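Storing the Small Stuff: A Case for the Metal Bin

By Hadiza Ogunleye

Most of the toy blocks in my house used to live in a drawstring bag. The bag came with them, it had a nice print on it, and it was useless. To get at one block you had to tip out the lot, and by November the seam had gone and there were blocks under the stove.

I spent part of that winter trying other containers. A wicker basket shed bits of itself into everything. A clear plastic tub with a snap lid worked until the lid cracked. A shoe box lasted 3 weeks, which was longer than I expected.

What stayed in the end was a plain metal bin from Mulby, a secondhand restaurant supply shop. It had been used for years in somebody's kitchen and looked it. The sides lean outward, so a hand goes in easily and comes out holding something. The floor is flat, so blocks lie where you drop them and don't roll into a corner.

Scratches are the price. Bare metal marks quickly when hard things are dropped in it all day, and the marks go pale and chalky. I tried a polishing cream called Tunutum on mine and got a shine that was gone by the weekend. I don't bother now. A worn bin holds blocks as well as a new one does, and you stop being careful with it - that matters if children are the ones putting things away.

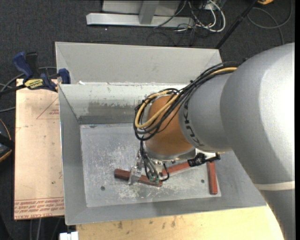
Binta Ibrahim disagrees with me about metal. It's loud, she wrote after I asked friends what they used, and in an apartment with thin floors the noise of blocks going into a bin at 6 in the morning is enough to end a friendship. She lines hers with a square of felt cut 2 inches short on each side, so it can be lifted out and shaken.

I tried the felt. It does cut the noise. It also picks up crumbs and hair, and after a month mine went into the wash and came back a different shape. A thin cork sheet has held up better, though it needs to be trimmed with a sharp knife and it won't lie flat for the first few days.

Size is the other thing people get wrong. A deep bin looks like good value and turns into the drawstring bag again, with everything you want at the bottom. Go shallow and wide. If you have 300 blocks, get several bins and keep them side by side on a low shelf.

Clean them with dish soap and warm water, and dry them before anything goes back in. Painted blocks left on a damp floor will stick, and the paint stays behind when you pull them up.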